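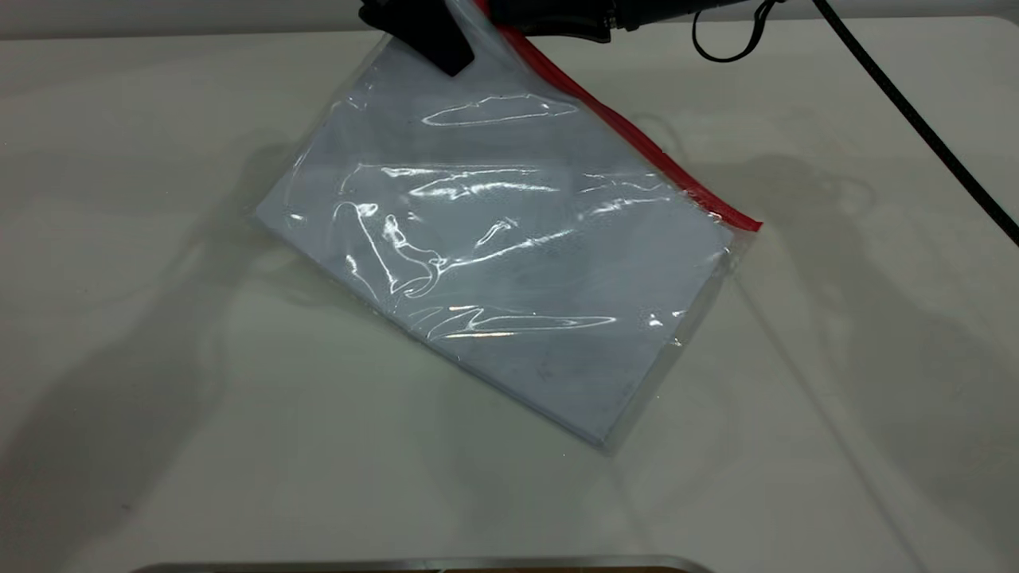

透明な袋に入った白い紙の束。ジッパーは赤。

遊技翻訳のひとりごと @yugi_honyaku
2020年4月30日

4月も今日で終わりですね。みなさんお元気でしょうか。海外のゲーミング業界の資料を日本語にする仕事をしている者です。今月はずっと家で画面に向かっていたので、たまった話を少しだけ書かせてください。少しだけと言いながら、たぶん長くなります。

まず仕事の話から。この時期はいつもなら春の展示会の翻訳が山のように来ていて、ブースのパネルだの、スロットの新台のカタログだの、夜中まで用語とにらめっこしているころなんです。今年はそれがすっぽりなくなりました。カレンダーに書いてあった予定を順番に線で消していくのは、やっぱりちょっと寂しかったです。

その代わりに来たのが、オンライン展示会のお手伝いでした。Tadoneoという会社が自社の新作発表を全部ウェブ上でやることになり、日本語の字幕をつけてほしい、と。発表は2日間、動画は全部で39本。最初に本数を聞いたとき、椅子に座り直しました。

2件の返信・39件のリツイート

やってみて思ったのは、展示会の会場というのは本当によくできた場所だったんだなあということです。通路を歩いていて、目当てでもない小さなブースの前でなんとなく足が止まって、気がついたら担当の方と紙幣識別機の話で盛り上がっている。ああいう時間が、画面の向こうだとなかなか生まれないんですよね。動画はみんな、見たいものだけ見て閉じてしまいますから。

でも良いところもちゃんとありました! 会場の説明って、隣のブースの音楽が大きくて半分くらい聞き取れないことがありますよね(私だけでしょうか)。動画なら何度でも戻せます。以前は「あとで資料を送りますね」と言われてそのままになっていた細かい仕様の話まで、今回は最後まできちんと聞けました。足も痛くならないですし。

個人的に面白かったのはRuseckのテーブルゲーム用の端末です。ディーラーさんの手元の画面がとても静かなデザインで、色数が少なくて、説明もゆっくりで。派手な演出の動画が続いたあとに見ると、お茶を一杯いただいたような気持ちになりました。字幕をつける側としても、話す速度がゆっくりな方には手を合わせたくなります。

それから用語のこと。前から悩んでいるのが「ハンドル」です。スポーツベッティングで賭け金の総額を指すあの handle ですが、日本語でそのまま書くと、どうしても車の部品が頭に浮かんでしまう。今回は「賭け金総額」にそろえました。字幕の文字数は苦しくなりますが、初めて見る方に伝わるほうがいいなと思いまして。

同じように「ホールド」も難物です。スロットの話なのか、テーブルの話なのか、ブックメーカーの話なのかで指しているものが少しずつ違うのに、話している方はもちろん何も断らずに使います。前後を何度も聞いて、それでも迷って、先方に質問を送りました。返事は翌朝にはもう届いていて、しかも、とても丁寧な図までついていました。ありがたくて、お礼のメールがつい長くなってしまいました。

2件の返信 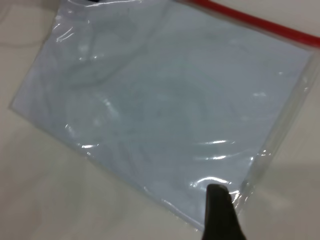

スポーツの試合がほとんど止まってしまっている今、ブックメーカー側の方々はどうしているのかというと、動画の合間の座談会で話題になっていたのは、やはりeスポーツとバーチャルスポーツでした。私は正直、バーチャル競馬にはあまり興味がなかったんです。ところが字幕のために何度も同じレースを見ているうちに、すっかり葦毛の馬を応援するようになってしまって。結果はもう知っているのに、最後の直線になると手が止まるんですよ。仕事になりません。

Dramelの発表では、オッズを組む担当の方たちが卓球の小さな大会を一から勉強しているという話が出ていました。選手の名前の読み方から調べて、過去の成績を集めて、夜中の試合にも張りついて。画面に数字がぱっと出るだけの裏側に、そういう地道な作業があるわけです。訳していて、遠い国の同業者に会ったような気分でした。調べものばかりしている人たちには、つい親しみを感じてしまいます。

もうひとつ、Biteという小さな開発チームの動画のことも書いておきたいです。遊ぶ人が自分で時間や金額の上限を決めるための画面を作っている会社で、動画も短いし、音楽もついていないし、見た目はとても地味でした。ただ、上限の設定を画面の奥のほうに隠さないで、最初のページに置くという考え方を、時間をかけて説明していたのが印象に残っています。家にいる時間が長い今だからこそ、こういう仕事の話はもっと広まってほしいなあと思います。

この動画の字幕では「自己排除」という訳語をどうするかで、ずいぶん悩みました。self-exclusion の定訳としてあちこちで見かけますし、間違いではないのですが、画面に出てくると字面が少しきつい。困っている方が読むかもしれない言葉ですから、先方とも相談して「利用休止の自己申告」という言い方にしてみました。長いです。とても長いです。もっと良い案をお持ちの方、ぜひ教えてください。

納品はどうにか無事に終わりまして、昨日は久しぶりにゆっくりお風呂に入り、録りためていたドラマを2話続けて見ました。字幕の改行位置が気になって、筋があまり頭に入ってこなかったのは職業病ということで許してください。

展示会がまた会場で開かれるようになったら、今度は何の用事もないブースにも、ひとつずつ寄って歩きたいです。声をかけてくださる方がいたら、きっと長話になります。それまでは画面越しに、どうぞよろしくお願いします。オンライン展示会の字幕をやったことのある方がいらしたら、用語集の作り方など、ぜひお話を聞かせてください。返信は遅いですが、全部読んでいます。

2件のリツイート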